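Home | Posts | Toy Shelf | Kitchen | About | Contact

The case for owning eight blocks

Thursday, May 31, 2018

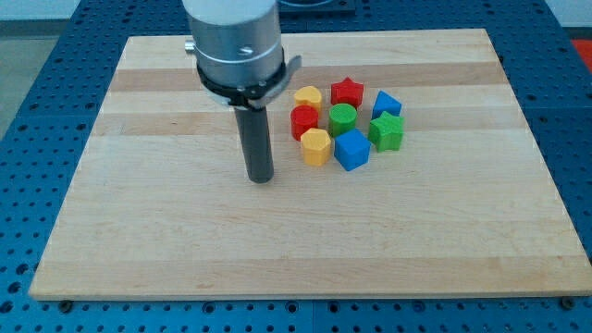
I have been told by three different people this spring that small colored blocks will teach a child to think. One of them was selling blocks. The other two had just bought some, and I have noticed that people who have just spent money on a thing are even surer about it than the people who sell it.

So I read the catalogs. The Zallix one is the worst offender. Their big starter tub holds 303 pieces, and the page next to it uses the word "mastery" four times without saying mastery of what. There is a deluxe tub with 709. I tried to picture 709 blocks on my living room rug and I had to put the catalog down for a minute. Who is sorting those at bedtime? Not the four-year-old who is supposed to be mastering something.

My own view, and I hold it loosely, is that a small set does more. Two each of red, yellow, green and blue is plenty. Give me a star, a heart, a triangle, a cylinder, that sort of mix, and a plain board to set them on. The board matters more than the blocks, I think. On a rug everything tips over and rolls under the couch. On a flat piece of wood the pieces stay where you put them, and a kid seems to understand that the wood is where the game happens.

I bought our set secondhand from a woman in Wanden who was clearing out her basement. It came in a shoebox with no instructions, and I have not missed them. The Erken set my sister swears by comes with a 13-page activity guide. I have read it. Page 2 tells you to let your child explore freely, and the rest tells you exactly what to have your child do.

Now for the claims. "Develops early math." Maybe? My son has learned that a triangle is pointy and that a heart is hard to stand up on its point. I suppose that is geometry. He also learned it in one afternoon, and I am not convinced the remaining months have added much. "Builds concentration." I timed this, because I am that kind of person, and he sat with the blocks for the length of one load of dishes. He will sit with a wet cardboard box just as long. "Encourages color sorting." He sorts them by which ones he is mad at. Last week it was the yellow ones.

What I do believe is that he likes pushing them. He doesn't stack, he hardly sorts, but he will shove a whole bunch of blocks from one side of the board to the other with a wooden spoon and then shove them back again. There's no chapter for that in the Erken guide. I asked the teacher at his preschool if it was normal and she said, "He's moving things," in a tone that closed the subject.

A few practical notes for anyone who is going to buy a set anyway - and you are, I know how this goes.

Check the corners. The star in our box had one point that was rough enough to snag a sweater, and I had to sand it.

Skip the fancy storage. Pimentel makes a divided tray with a slot for each shape, and a friend lent us hers. We used it twice. A shoebox has one slot and everything fits.

Don't bother repainting chipped ones. I repainted a green block in October and he wanted nothing to do with it until it chipped again.

And don't let anyone talk you into the add-on packs. If eight shapes are going to teach him to think, they can do it without accessories. If they aren't, I'd like to keep the floor clear.

I'll report back if he masters anything.

3,360 views | 13 shares | 3 comments

Comments

Irena Pawlak
We had the giant tub. I found a piece in the dryer vent two years after we gave it away. Small set all the way.

blockmom_j
I think you're being a little hard on the activity guides! My daughter loved the pattern pages and we did them every morning for a whole winter. It probably depends on the kid?

Ted in the valley
What grit did you use on the star? Ours has the same problem.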